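Ornolwood Facilities Support
Ticket 3000-87: Power cords, packing table
Category: Supplies and storage
Priority: Normal
Status: Open, awaiting stock reply

Summary of request

The packing room reports that black power cords cannot be issued at a steady pace from the bulk carton. Cords are supplied loose, and the loops catch on the plugs of neighboring cords. The requester asks for a method of separating the cords and placing them one to a box, and for confirmation that the flat-fold cartons now in use are suitable for the purpose.

Scope

This ticket covers the cords, the cartons and the table on which they are handled. Electrical testing of the cords is recorded elsewhere and should not be added to this log.
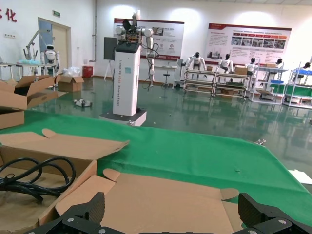
Brodmont, October

Entry 1. Support reviewed the packing table. The table is covered with a bright green cloth. One carton had been opened out flat on it, with the inside surface facing up and the flaps spread. A second open carton, to its left, held a coiled black cable. Further cartons were stacked open beyond the table.

The requester stated that cartons are sometimes opened out fully and must then be folded again before use, and that this accounts for much of the delay. Support advised that each carton be formed completely, with the side tabs seated, before any cord is brought to it. Cartons that will not hold their shape should be put aside for recycling and should not be returned to the stack.

A crumpled clear plastic bag was noted on the floor near the red waste bin. The packing room was asked to clear bags of this kind at the end of each shift.

Entry 2. Reply received from the packing room. The instruction on forming cartons has been adopted. The requester reports that the cords remain the principal difficulty. When one cord is lifted from the bulk carton, others frequently come with it, and on 4 occasions during the morning a cord was pulled by its plug to free it. Support reminded the packing room that cords are to be held by the cable close to the plug and must not be pulled against resistance. The 4 cords were withdrawn pending inspection.

Entry 3. Interim procedure issued:

1. Place the bulk carton and the receiving carton side by side with both lids folded fully back.
2. Locate a plug at the top of the pile and follow its cable by hand until the first crossing.
3. Lift the crossing loops away before lifting the cord.
4. Coil the cord loosely and lay it flat in the receiving carton. Do not wind it tightly or bend it at the plug.
5. Close the lid only after the cord lies below the top edge of the carton. 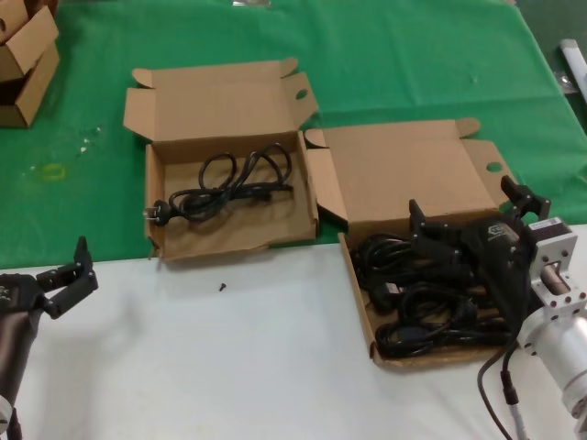 The bulk carton should not be filled above the level at which single cords can be told apart. Support proposed a limit of 20 cords per carton, with the remainder held in the supply room until needed. The packing room accepted this limit on a trial basis.

Entry 4. The question of ties was raised. The requester asked whether cords could be received from Plotness already coiled and tied. Plotness replied that tied cords can be supplied, but only on orders of more than 3000 pieces. The present order is well below that quantity. Support has asked Obeidat, as holder of the regional stock, whether a smaller tied lot may be drawn from its shelves.

Entry 5. The packing room asked whether the cloth should be taken off the table, as cartons shift on it when a lid is pressed down. Support recommends leaving the cloth in place and securing its edges. The request for additional clips has been passed to the supply room under the same ticket number.

Outstanding items

Reply from Obeidat on tied cords.
Inspection result for the 4 cords withdrawn under Entry 2.
Delivery of table clips.

The interim procedure remains in force until this ticket is closed. Further reports on the same matter should be added here and should not be opened as a new request.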